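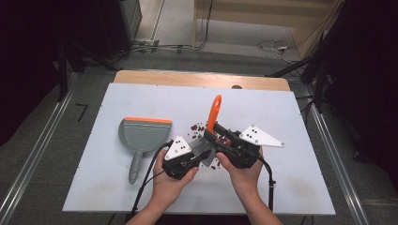 Dustpan, brush and dark red beans on a white board.

Onthorpe Winter Reads: your questions

Last updated 2018-12-16

What is Onthorpe Winter Reads?
It is a shared ebook sale run by a group of authors who write fantasy, paranormal romance and a little science fiction. Each of us puts in one title at a reduced price or free of charge. There are 144 books this time.

How long does the sale last?
It runs to the end of December. Each author sets the price on their own books, and some will go back up a day or two early or late. Please check the price on the shop page before you buy.

Which of your own books are included?
Enura, the first book in the Salt Court series, is free. The second, Phí, is reduced. Book three stays at full price. If you are new to the series, start with Enura. The second book picks up the same night the first one ends and will make very little sense otherwise.

Do I need a particular e-reader?
No. Most titles come in both of the common ebook formats and can be read on a phone, a tablet or a computer. A few are only sold through one shop, and those are marked on the list.

I clicked a free book and was asked to pay. What went wrong?
Prices are sometimes different from country to country, and a change can take a day to reach every shop. If it still shows a price the next day, write to me with the title and your country and I will pass it on to the author.

Do I have to join a mailing list?
Not for most of them. 9 of the free books are newsletter gifts, which means you give an email address and the book is sent to you. They are in their own section at the bottom of the list. You can leave the newsletter whenever you like and keep the book. 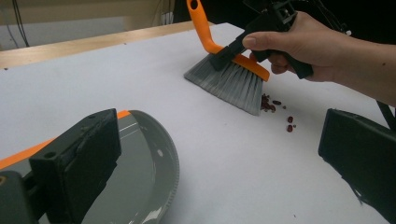 My newsletter gift has not arrived. Where is it?
Look in your junk folder first. The files are sent out by a delivery service called Humix, so the email will come from them and won't have the author's name on it. If it isn't there, ask for the link again using the same address.

Are the books suitable for teenagers?
Some are. The list has a heat rating from 0 to 6, where 0 is closed door and 6 is explicit. Enura is a 2. The rating covers romance only, so please read the blurb if you would like to avoid violence or gore.

Can I give a sale book as a present?
That depends on the shop. Some let you send an ebook to another person and some don't. Free books usually can't be sent as gifts, but you can send your friend the link.

Are there paperbacks in the sale?
No, it is ebooks only. The paperbacks of my own books are at their normal price.

Who made the covers?
Bình Hứa painted the covers for the Salt Court books. The sale banner and the buttons are by Bảo Giáp. Please ask before using either.

I'm an author. Can I join in?
This sale is full. To hear about the next one, send me your pen name, your genre and a link to one published book. You will need to set your own price and tell your readers about the sale at least once while it is on.

When is the fourth Salt Court book out?
There is no date yet. The first draft is finished and I am on the second. Newsletter readers will get the date before it goes up on this site.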